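Semaan Household Words — data card

Hi, and thanks for stopping by! Semaan is a word list I've been putting together on and off: 1855 short entries for the things people say around the house, with a note on where I heard each one and what it meant there. It began as a notebook and then got out of hand.

A red cloth and a sofa, or a couch, or a davenport if you grew up where I did:

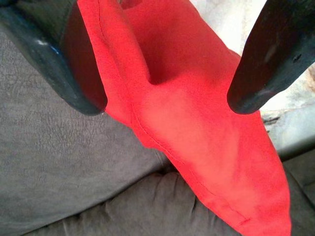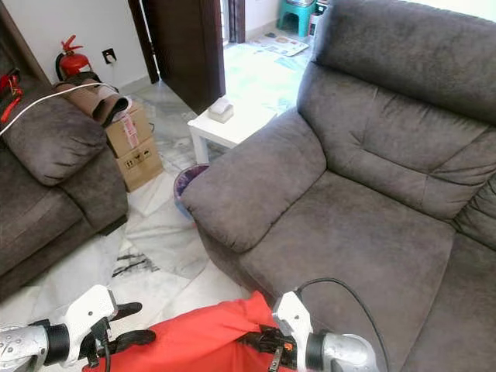
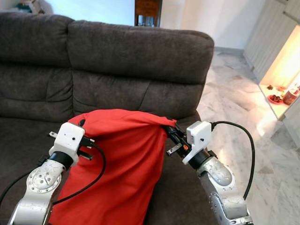
A reader in Stoltano wrote in to say that davenport should never have gone under "sofa" at all — in her family it was a writing desk, and sitting on it would have got you sent to bed. Fair enough! It has two entries now, and I've added a sense column so the same thing can be done for other words (dresser is next, and I'm dreading it).

What's in the folder

words.csv is the main list. Columns are word, sense, room, heard_in and note. Leave room blank if a word doesn't belong to one.
sayings.csv has 200 longer phrases, mostly from Numari, and the spelling is whatever people gave me.
old/ is the August version. Please don't build on it, the room column is a mess.

Things to know

I collected all of this by chatting with people, so it leans heavily toward my side of the county. Firklow is barely in there. Kitchen words are far better covered than garage words, and if you have garage words I would love them.

Using it

Take it, change it, print it on a tea towel. A mention of Semaan is nice but I won't chase you. Fixes can go in as a plain text file with one word per line — I'll sort out the columns myself.

Last updated 11 Apr 2024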